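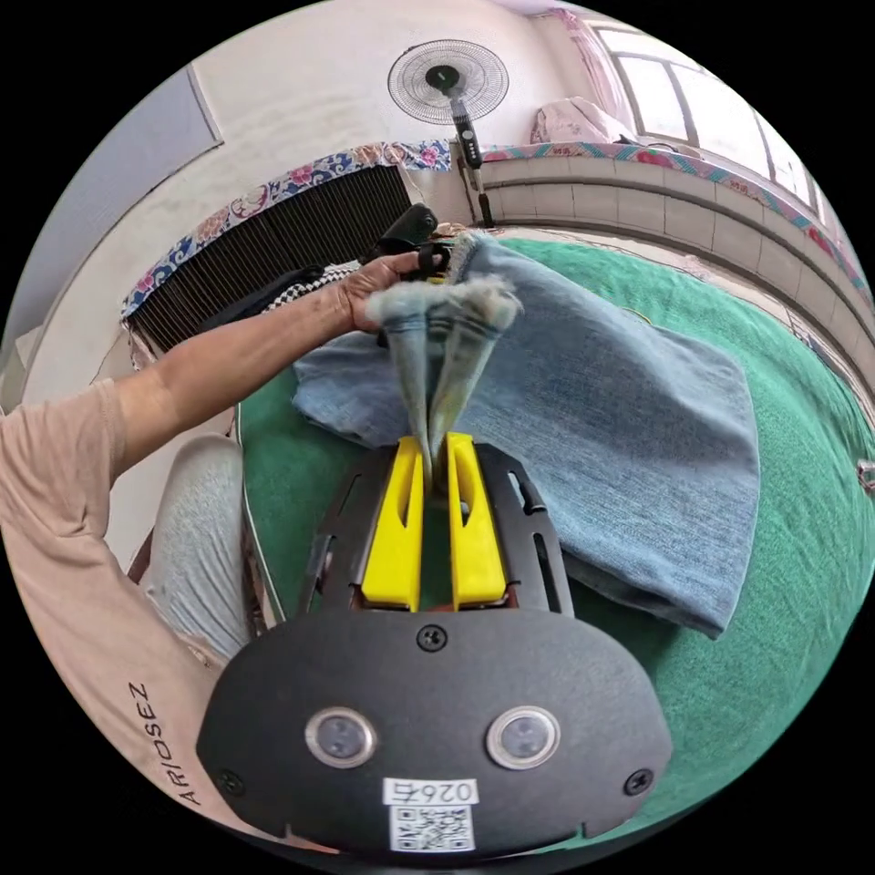
Why does the gripper keep holding the cloth after I release the handle?

In most of the returned units we opened, a loose thread had been pulled into the slot of a finger and wound itself around the pin behind it. The spring is then too weak to open the fingers against the thread. Replacing the fingers and the pin cover with the parts in this kit corrects the fault.

Plideo finger and pin cover kit, for hand-held grippers
Order code: PL-252
Supplied by Hurnside
In stock, sent the next working day if you order before 13:00

About the fault

We received the first report in December, from a customer who was recording the folding of trousers and towels. The fingers closed as usual on a frayed hem, and when the operator let go of the handle they stayed closed. She pulled the gripper back, the garment came with it, and the seam tore. She was not hurt. In a second case the operator tried to open the fingers with his free hand, the thread broke suddenly, and the fingers sprang apart against his thumb. He had a bruise under the nail.

After these two reports we asked for the units back and took them apart. Both had the old pin cover, which is open on the side facing the fingers. Small fibres go in there easily. With smooth cloth you may work for months and never see a problem. Denim with raw edges, old towels, knitted wool and anything with fringes are much worse.

Please stop using your gripper on such cloth until the kit is fitted. For other work, such as boxes, cups or smooth cotton, you can continue, but look at the pin at the start of each shift.

If the fingers are stuck now

Do not pull the gripper away from the cloth, and do not push anything into the slots while your hand is on the handle.

Lay the gripper down on a table or on a bed, together with the cloth, so that no weight hangs from the fingers. Switch off the recording and remove the cable. Cut the cloth free at the tip with small scissors, if the garment can be spared. If it cannot, turn the release screw on the back of the handle to the left until the spring is slack. The fingers can then be moved apart slowly. Keep your thumb on the outside – never between them.

Afterwards take out the remaining thread with tweezers. A short piece left behind is enough to start the trouble again.

What is in the kit

One pair of fingers, with slots that are closed at the lower end
One pin cover, closed type
6 screws, short
One stronger return spring
One pair of plastic tweezers
One printed fitting sheet in English, German and Polish

The fingers are a right and a left one. They look the same at first, but the left has a small notch near the foot. If you fit them in the wrong places the tips will cross by a few millimetres and the grip is poor.

Will it fit my gripper?

The kit fits all Plideo hand-held grippers of the second series, and the first series if the handle has already been changed. It does not fit the Ikby adapter, because that adapter has a wider foot. We are asked often about Morikawa handles: the fingers go on, but the spring is too long, so please do not use it there. Keep your old spring and order only the fingers and cover (order code PL-252B).

If you are unsure, write to us with the number from the label on your unit and we will look it up.

Fitting

You need a small cross screwdriver and a quiet half hour. Put a towel under the gripper, as the screws roll. Remove the old fingers first, then the pin cover, then the spring. Clean the pin with a dry brush. Do not use oil, it collects fibres. Fit the new parts in the opposite order and tighten the screws by hand only.

When everything is together, close and open the fingers 200 times without cloth. It is boring, but a new spring needs this to settle. Then try with one old sock or a rag. The fingers must open fully as soon as you let go of the handle. If they open slowly, loosen the two screws of the pin cover by a quarter turn and try again.

After fitting, the opening distance must be set again in your recording software. Otherwise the values in the new recordings will differ a little from the old ones.

Price

Units bought from us that are still under warranty receive the kit free of charge. Send the number on the label and your delivery address. For all other units please ask for the current price.

Used parts

Please send the old pin cover back to us in the small bag, even if it looks clean. We are still collecting them to see how the fibres enter.

Questions about this kit are answered by Marama Te Moana at the Hurnside service desk. If somebody was injured, please telephone and do not write an e-mail – we want to hear of it the same day.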